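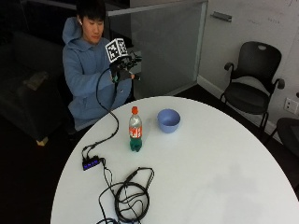
Adeel Soomro
Senior Lecturer in Border and Security Studies, Stomenstead College

Chapter 11
Living Beside the Line: Ceasefires and the People Who Watch Them

When I first taught this course I began it with treaties, because that was how I had been taught, and by the third week half the room was looking out of the window. I don't blame them. A treaty is a dry thing to meet on a wet morning. So these days I begin with a farmer and his gate, and I hope you will forgive me if I do the same here before we get to the paperwork (we do get to the paperwork, I promise, and there is rather a lot of it).

The farmer lived near Geltar, in the valley that the Treltenus ceasefire line cuts in two. His house was on one side and his lower pasture on the other, and the gate between them was opened twice a day, morning and evening, by soldiers who were not from the valley. He told me that he had stopped thinking of it as a border at all. To him it was a timetable. If the cows were slow, he missed the gate, and if he missed the gate he slept in the shed. I have read a good many reports on the Treltenus line since then, some of them very fine, and I still think of that shed whenever somebody describes a ceasefire as "holding".

You will remember from Chapter 10 that a ceasefire and a peace agreement are two different animals. A peace agreement tries to settle what the fighting was over. A ceasefire only asks both sides to stop shooting, and usually to stay where they are while they do it. Everything else is left for later, and later can be a very long time. Children grow up, roads are resurfaced as far as the last checkpoint and no further, and the temporary fence gets its second coat of paint.

In this chapter we look at what happens in that waiting time. Our main concern will be the people sent to watch the line: who they are, what they are allowed to do, and what they write down at the end of the day. Monitors (some missions call them observers, and I shall use both words without meaning anything by it) are often imagined as a kind of police force. In most missions they have no such power. They can't arrest anybody, they can't order a tank to turn round, and very often they carry no weapon. What they can do is go and look, ask questions, and report what they found to both sides in the same words. That may sound a modest sort of job, and I thought so too until I spent a June with the Treltenus team and saw how much quarrelling went into a single sentence.

My host there was Steinar Hviid, a patient man who had been a surveyor before he was a monitor, and who cared a great deal about where exactly a trench began. The agreement kept all heavy weapons 1000 metres back from the line, and it allowed no new digging within 200 metres of it. Simple enough on paper! But the line had been drawn with a thick pencil on a small map, and the river it followed had since moved. Both armies had their own idea of where the bank used to be. Hviid's team spent 11 days that month on one stretch of ditch, which one side called drainage and the other called a firing position. We shall come back to the ditch in section 11.3, where you can read the two letters of complaint side by side and see how little they differ.

A word about what you will need. I have kept the military terms to a minimum, and the ones I couldn't avoid are gathered in the glossary at the back. You don't have to know anything about weapons. It does help to have a decent map at your elbow, and Map 14 in the folder is the one I would choose, as it shows the old river course as well as the present one. Readers who skipped the chapter on buffer zones should go back for its first few pages at least, as I lean on them quite heavily in section 11.2.

The chapter runs as follows. Section 11.1 sets out the usual parts of a ceasefire text and how they came to be usual. Section 11.2 deals with the ground itself, meaning lines, zones and crossings. Section 11.3 is given over to the Treltenus case, and section 11.4 compares it with the much shorter Lodhi mission, where the monitors were withdrawn before their first winter. The last section, written with my colleague Usa Kaewsai, is about complaints from civilians. She has strong views on how these ought to be recorded and I have slightly weaker ones, and we have left the disagreement in so that you can argue it out in your seminar.

11.1 What a ceasefire text contains

Most ceasefire texts open with a date and an hour, and it is surprising how much trouble the hour can cause. The two armies in the Treltenus valley kept different clocks.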